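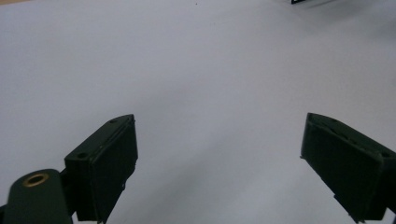
1/7 Pale surfaces: care and use in the shared rooms
The Wisstead Center for Paper and Book Arts has revised its guidance on light-colored work surfaces. This thread sets out the main points for members, visiting instructors and groups booked into the Kilau Room or the Sastry Room. It replaces the notice issued in January. Please read all seven posts before your next session.

2/7 Checking the surface
A pale gray-white surface seldom looks even from one side to the other. It may seem brighter toward the middle and cooler, almost bluish, toward one side. Shading of this kind should not be reported as a stain. Move to another side of the table and look again before reaching for a cloth. A real mark will stay where it is; a shadow usually will not.

3/7 Cover sheets
All tables in both rooms are to be covered before work with ink, paste or graphite. Cover sheets are kept in the flat drawers, 12 to a folder. Lay the sheet smooth side up and press it down from the center with a clean, dry hand. Do not tape it to the table. Weights are available on the shelf by the door and should be wiped before they are set down. A creased sheet may be used for paste work but should not be placed under finished pages.

4/7 Cleaning
Use a soft cloth, barely damp, followed by a dry one. Scouring powder, steel wool and colored sponges are not permitted in either room. For pencil marks, a white vinyl eraser is sufficient in most cases - brush the crumbs into your hand and not onto the floor. If a mark remains after two attempts, please leave it and enter it in the room log with the table letter. Members should not bring cleaning products from home, including those labeled as gentle.

5/7 Cutting
Knives may be used on the green mats only. We recorded seven new cuts in the Kilau Room tables over the last term, most of them near the edges, and the repair has been charged to the general equipment budget. Instructors are asked to set the mats out before participants sit down. Rotary cutters remain restricted to the long bench in the Sastry Room. Bone folders may be used directly on a cover sheet, although heavy scoring will leave a line in the surface beneath.

6/7 Leaving the room
Cups, bags and coats belong on the side counter throughout the session. At the end, used cover sheets go in the paper bin unless they carry wet paste, in which case they should be hung on the rack until the following morning. Please allow two extra minutes per table for the final wipe. Groups that need a later finish should request it when booking, as the rooms are often reserved back to back. The Prukus lamp on the long bench should be switched off at the wall.

7/7 Questions and effective date
The revised guidance applies from 2019-10-28. Printed copies are at the front desk, and a large-print version is available on request. Questions about surfaces, supplies or repairs may be addressed to Teresa Pawłowska, Studio Manager, in person or by a note left at the desk. Changes to bookings should still be made through the office.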